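Good Manners for Grabbers: The Rules Robot Helpers Live By

Written for young readers by Luana Barros

Think of all the rules in your day. Walk in the hallway. Wash your hands before lunch. Put the caps back on the markers, please, or they will be dried up by April and we will all be sad. Rules can feel like a bother, but most of them are there because somebody once got a bumped head or a sticky elbow and thought, well, let's not do that again.

Robots have rules too! A robot can't get a bumped head in quite the same way, but it can bump yours, and it can squash, drop or scratch things without feeling sorry at all. So people write the rules down for it, and other people check that they are followed.

Let's begin with hands. Many robots don't have a hand like yours, with a thumb and a palm and a ticklish part. They have a gripper. A simple gripper has two stubby fingers that face each other, and they open wide and then squeeze together, a bit like the tongs you use for spaghetti. Some grippers are not on a robot at all. A person holds them and moves them around, so that a robot can learn from what the person does. I think that is a lovely way to learn — it's how I learned to tie my shoes, by watching my grandmother's fingers.
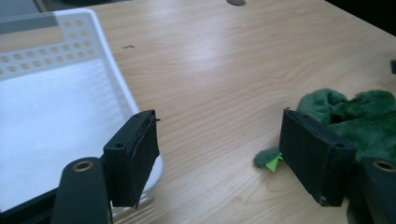
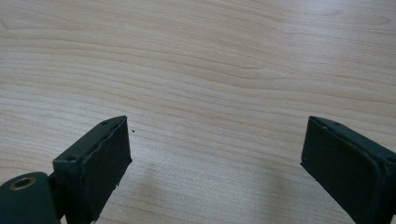
Now for the rules themselves. The ones I know best come from a workshop called Tusik, in the town of Trurport, where they keep a list on the wall.

Open first, then move. Fingers should be open before they come near a thing, so they don't poke it or knock it over.

Squeeze only as much as you need. A soft toy can take a good hug. A ripe peach can't. Grown-ups test a gripper on soft things and hard things before they trust it with anything that matters.

Look at the fingers before you start. The pads inside a gripper get rubbed over and over, and rubbing wears things out, just like the knees of your favorite pants. A worn pad can let things slip. At Tusik they look at the pads after every 30 grabs, and they write it in a notebook. One notebook has 3,804 grabs in it, and somebody drew a small cat on the cover.

Keep the table tidy. If there's something nearby that isn't part of the job, a learning robot may decide it is part of the job. Wouldn't you be confused, too?

Know where the stop button is. Everybody in the room should be able to point to it, even the visitors. When I visited, I had to point to it before I was allowed to take off my coat!

And the last rule is for you and me — no fingers between the fingers. Even a slow, friendly gripper can pinch. If you ever get to try one, ask a grown-up first, tuck in your sleeves, and wait until they tell you it's your turn.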